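**Re: Cleaning coated cotton tablecloths without killing the coating**

**hemline70**
Bought three meters of coated cotton from Skollora in September. The care tag says wipe only. After a few weeks of meals it feels tacky near the folds. Can it go in the machine?

**Remzi Ekinci**
Cold, gentle cycle, no spin. I wash mine at 70 °F with a capful of plain liquid soap and hang it over a rail. No fabric softener. It leaves a film that attracts grease.

**wudia_mike**
Disagree on the machine. The coating cracks where the drum folds it. Tacky usually means dish soap residue. Wipe twice with clean water before you try anything else.

Pale prints also show every crumb, so brush first, then wipe. Wiping over grit scratches the surface.

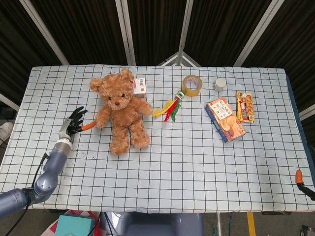
*Maribel Llanos*

Grid prints have one advantage: the lines tell you if the cloth has been pulled off square. I store mine rolled on a tube, printed side out. Folded, it held a crease for 11 days.

**Remzi Ekinci**
Mine has been through the washer many times and has no cracks. What weight is yours, Mike? Mine is 200 gsm before coating.

**wudia_mike**
Lighter than that, bought as a remnant from Henutau. That could explain the difference. I would still not tell someone to ignore the tag on new fabric.

**hemline70**
Wiped it twice with plain water. Most of the tackiness is gone except along one fold. Will try a tube before the washer. Does printed side out matter?

**Maribel Llanos**
Yes. Rolled the other way, the ends curl up on the table.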